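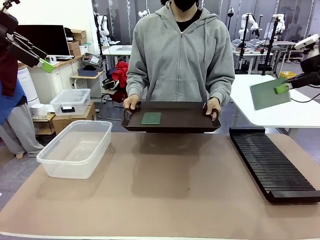
Two arms at our packing table

Since February we have two robot arms at Oswood, at the table where I worked with boards for many years. Before, I put every board in the slotted rack by hand. On a full shift it was 736 boards, and in the evening my thumbs were hurting.

Now one arm holds the small green board with its lime-green finger pads, and a person brings the tray. It sounds like less work. For the hands, yes. For the head I am not so sure, as I must watch the grippers and listen for the stop signal, and I go home tired in a different way.

My colleague Mehrangiz Asadi likes it more than I do. She learned to change the settings in two afternoons, and now people from Nellwood call her with questions. She is 56 and was afraid they would send her to the warehouse.

What I miss is the talking. We used to sit face to face and speak about our children while we filled the racks.

Magdalini Kourkoulas, March 2026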